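Anddale two-arm cells: pre-shift safety check, with comments

Filled in for cell 5, November, before the 8 a.m. start. Marks are P (pass), F (fail) and G (pass, with grumbling). G is not an official mark. It has been crossed out of the form twice and keeps coming back.

1. Emergency stop reachable from the operator's position without leaning over the arms — P
Pressed it and both arms stopped. Released it and neither moved until asked, as the Wandel cell rules require.

2. Person on shift has signed the current rules — G
Signed, yes. The signature is on version 2. We are on a later one, and the part that changed is the part about hands.

3. Arms start from the parked position — P

4. Speed limit set for shared working — F, then P
Found at 93 per cent of full speed, left over from a trial. Put back to the shared-working setting before anything else was touched. Whoever runs a trial resets the speed afterwards. The rule is on page one, in bold, where it can be overlooked most easily.

5. Garments checked before loading — P
Pockets emptied, belts out, zips done up. The Berchtold guidance says "no rigid items", and a bunch of keys is a rigid item however fond of it you are.

6. Gripper pads clean and seated — P
Wiped. The fluff goes in the bin. It does not go on the floor of the cell, where it will be picked up and folded.

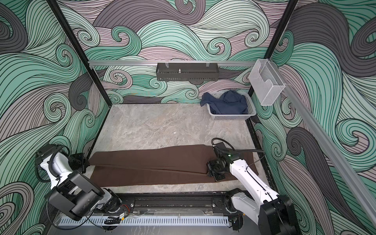 7. No hands inside while the arms are live — G
Everyone agrees with this rule until a trouser leg goes crooked. The temptation to reach in and tug it straight is strong, and the rule was written with exactly that tug in mind. Pause, wait for both arms to stop, then tug. A bad fold costs you some 8 seconds and a little pride.

8. Cables free through the full reach of both arms — P
Ran the slow sweep with the grippers empty. No snagging, no rubbing. Look at the cables while you do this — the Nevar log shows several sweeps passed by people who were also, by their own account, making tea.

9. Rail and end stops — P
Fixings tight by hand check.

10. Faults from the last shift closed or handed over — G
One entry reads "funny noise, gone now". Please say which arm, doing what, and what sort of funny.

Outcome: cell released for use. Item 2 to be re-signed before the afternoon changeover. Item 4 goes on the fault sheet even though it was put right at once.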